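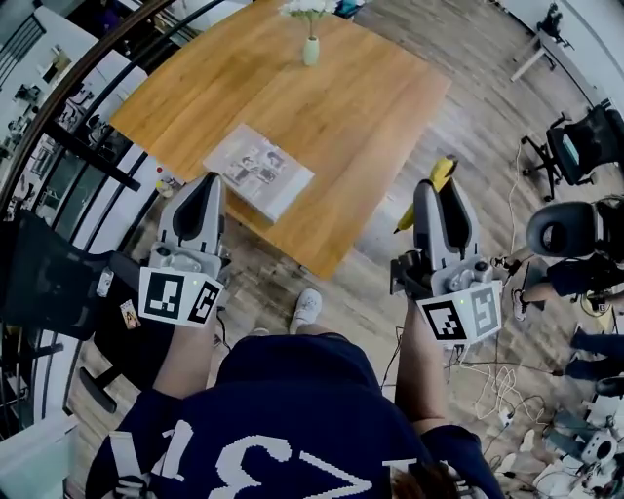

Lilla Erdős wrote to us that she bought her first streaming mixer for the wrong reason: it had colored buttons. Half a year later she uses two of them, and the rest of the box does the work quietly. Her message was the start of a longer talk, one evening in October, with Máté Deák, who designs small audio mixers at Brovadia.

The new model is called the Dralura. It has 6 inputs, weighs less than a laptop charger and costs 185 euros. I asked Deák if this is not too much for a person who streams to ten friends.

"For ten friends, use what you have," he said. "I say this to my cousin also. But if you do it every evening, you will get tired of clicking in menus to make the game quieter."

The sliders on the Dralura are long, and this was a fight inside the company. Short sliders are cheaper and the box can be smaller. Deák wanted long ones because streamers move them without looking. "Your eyes are on the game," he told me. "The finger has to know where it is." He won, but the headphone socket had to go to the back, and he is still not happy with that.

We spoke also about software. The first version of the control app, Datley, crashed when the computer woke from sleep. Deák does not hide it. "I had the same crash at home — my wife heard what I said about it." The fix came after 5 weeks. The app now remembers 3 profiles, and more are planned, although he would not give me a month.

What about the microphone? Brovadia does not make one and has no plan to. Deák uses an old Halász dynamic microphone, bought second-hand, with tape on the cable. He thinks most beginners put the microphone too far away and then buy a more expensive one. "Move it closer to the mouth. Try this before you open any shop page."

The Dralura is sold in black only. A white one was tested, but the letters next to the sliders were hard to read in a dark room.

24 shares | 3 comments

pixelgoulash: Does it work with a console or only PC?

Renata: I have the older one and the headphone socket was in front. Please put it back!!

tomi_v: Same crash here before the update, fine now.

Contact | Copyright, all rights reserved | Back to top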